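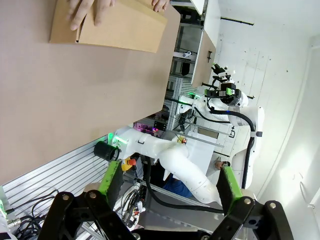
I've been putting the Zullen two-finger gripper through its paces on our pair of arms since June, and I'm finally ready to say something useful about it. Short version: I like it, I'd buy it again, and I have complaints. We've been giving it cardboard, mostly, because cardboard is where grippers go to embarrass themselves. It flexes, it slides, and the flaps go wherever they want. The green finger pads are what sold me on this one, and they do most of the good work. With a box held down flat by hand you can bring the fingers in at a pretty sloppy angle and still come away with an edge. My old Gruvlow set had hard plastic tips, and I swear it spent half its life pushing boxes across the table!

Setup was quick. Mounting, wiring and getting both sides talking to the controller took me one Thursday afternoon (I'd blocked out two days, so that was a nice surprise). The manual is 91 pages long and the part you need is on page 40, so skip straight there and save yourself the tour of the warranty terms. My one gripe with the install is the cable. It's thick, it's stiff, and you have to leave it a generous loop or it tugs when the wrist turns. I ended up rerouting mine 6 times before I was happy.

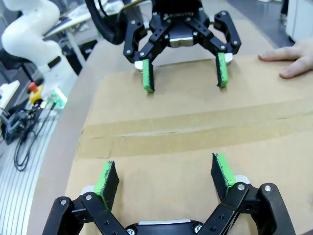
Flat sheets are harder than boxes, and I figured they would be. If the cardboard is lying dead flat there's nothing for the fingers to get under, so you either hang an edge off the table or get the second arm to help. Once I started using both arms together things went a lot better. One pins, the other lifts. Packing tape is its own little adventure, and my pick-up routine needed a gentler approach anywhere near a taped seam.

The pads do wear. I got 9 weeks out of my first pair before I felt like swapping them, and the foam had started looking a bit ragged well before that. Replacements slide on without tools, but they only come in full sets, which bugs me when it's one pad that's gone. I tried a set from Hustberg that's supposed to fit. They were cheaper and grippier out of the bag, and they also crept sideways under load, so back to the originals I went.

For the camera side I'm using the Figueroa wrist mount. It's a solid bracket and it sits close enough to the fingers that you get a really good look at what they're about to touch. The downside is that the gripper itself takes up a big chunk of your view. I'd never run it alone. Pair it with a fixed camera looking at the whole table and you can line up both grippers on either side of an open box, flaps and all, which the wrist view just won't give you. 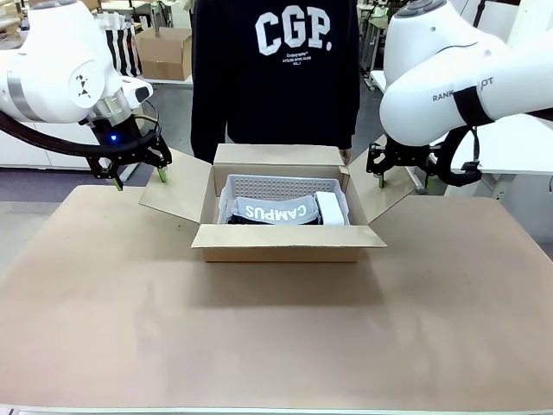 Should you get one?

If you're handling boxes, folded clothes or anything else with some give to it, yes, go for it. Get two if you have two arms, and order a spare set of pads at the same time so you're not stuck waiting on shipping like I was. For small hard parts I'd still reach for the old Gruvlow. Mine's back on the shelf with its tips cleaned up, and it's getting a turn on the screw bins next week.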